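**Ticket: Plallow gripper won't close all the way**
Opened by: Ro-un Ok
Status: still open

OK so I'm picking this up where Yu-na Wang left off last night. The short version: we tell the hand-held gripper to close, it gets most of the way there, and then it just sits and hums at us. The club demo is in May and I'd love for it to pick up a pencil by then!

### What I tried first

- Restarted the controller twice. Same thing both times.
- Swapped the USB cable for the one from the Lerora kit. No change (but the old one does feel wobbly, so I'm keeping the new one on).
- Dropped the speed from 110 to 80. It hums more quietly now – still stuck though.
- Read the log. The position stops at 1140 on every single close, and Yu-na wrote down the same number in her notes, so I'm pretty sure we're hitting a limit in the config and not some random jam.

### Fingers open, before the next close test

I put it in the open position and checked both pads. They tilt in toward each other and there's a wide gap between them, so opening seems fine to me.

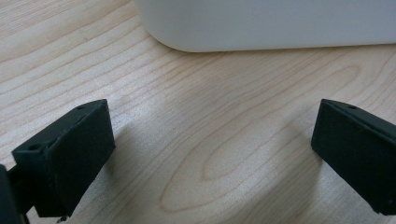 ### Next up

1. Find where that limit is set. Yu-na thinks it's left over from the old Ra fingers, which were thicker.
2. Raise it in steps of 8 and listen for the hum.
3. If it still stalls, take the left finger off and look at the linkage.

Yu-na, can you send me your config file before you touch anything? Mine has edits in it that I don't remember making – oops.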